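Ticket 3465
Product: Trukwood single-drawer cabinet, small, light brown
Site: Vallejo
Opened by: Nobuhle Ntuli
Category: Drawer runs / hardware
Status: Monitoring

Reported problem
Drawer catches during the last part of its travel when closing. Opening is normal. The fault shows with the drawer empty and gets no worse with a load in it. Reporter has already wiped the rails with a dry cloth. No change.

Checks, first pass
Cabinet moved to a flat tabletop and checked with a level in both directions. No rock. Handle screws tight. Drawer front square to the sides. No rubbing marks on the underside of the top panel.

Slide screws on the left were seated. On the right, the rearmost screw stood proud of the rail by less than a millimeter, enough to touch the moving member near full close. Screw backed out, hole cleaned, same screw driven flush by hand. Power driver not used, as the side walls strip easily.

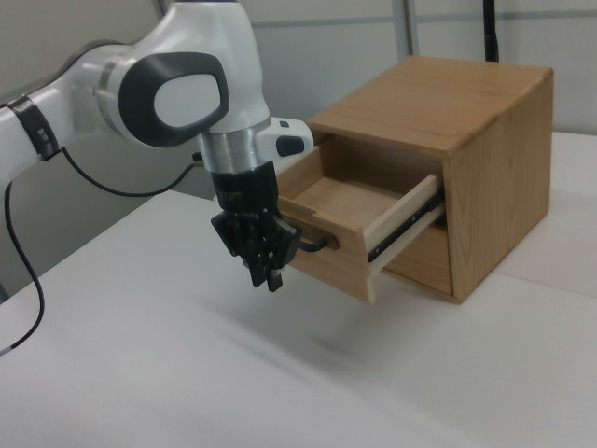

Ticket 3465: drawer open and empty, slide rail visible along the outside of the side wall.

Checks, second pass
Drawer run by hand 8 times, slow and then at normal speed. Catch gone on seven. On the last run there was a light tick at the same point, with no stop. Rail sighted along its length from the front and looks straight. Inemberg slide kit 320 is listed as the replacement for this cabinet, but the parts page gives two rail lengths under one number. Asked Nadance parts desk which one ships.

Reply from parts desk
Both lengths ship under 320. The shorter one fits cabinets with the recessed lower front. Order reference 2680 held, not released.

Action
Leave current slides in place. No oil or spray on the rails; dry wax only if the tick becomes regular. Recheck in April. If the catch returns, release 2680 and replace both slides as a pair.

Open item
Parts page still shows one number for two lengths. Passed to Nadance for correction.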